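Speaker notes: Kerkach hand-held gripper kit, first impressions
Elie Hattar, November 29, 2021

Open with thanks to Jeanie for the slot. Say up front that we paid for our kit.

What comes in the box: two foam-faced fingers, the housings, the printed markers, a bag of spare screws. Assembly took me 3 evenings, and I loved every one of them! (Pause, let Girish tell his screwdriver story if he wants.)

The price question will come up. It's 300 for the basic kit, 80 more for the spare finger set. Get the spares. The foam is the part you'll be fussing over.

Why I'm so keen: you pick it up and go. Thaís had never held one and was doing book stacks before I'd finished my coffee. Books are a great test, with slick covers, odd sizes and nothing handy to grab.

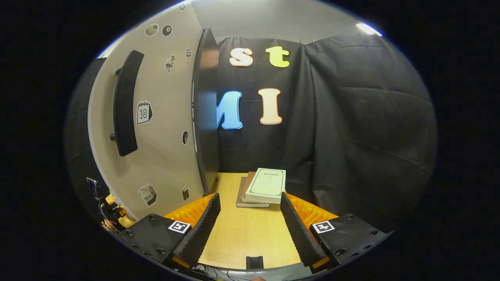
Talk about finger angle now. Ours lean in a bit, and I like that for flat things like hardcovers, where you want to come at the edges. Devendra prefers them straighter. Ask the room!

Gripes, keep it quick: the manual skips a page between steps 3 and 4, and the case latch is stiff.

Then questions. Kit goes round the tables, starting at the back.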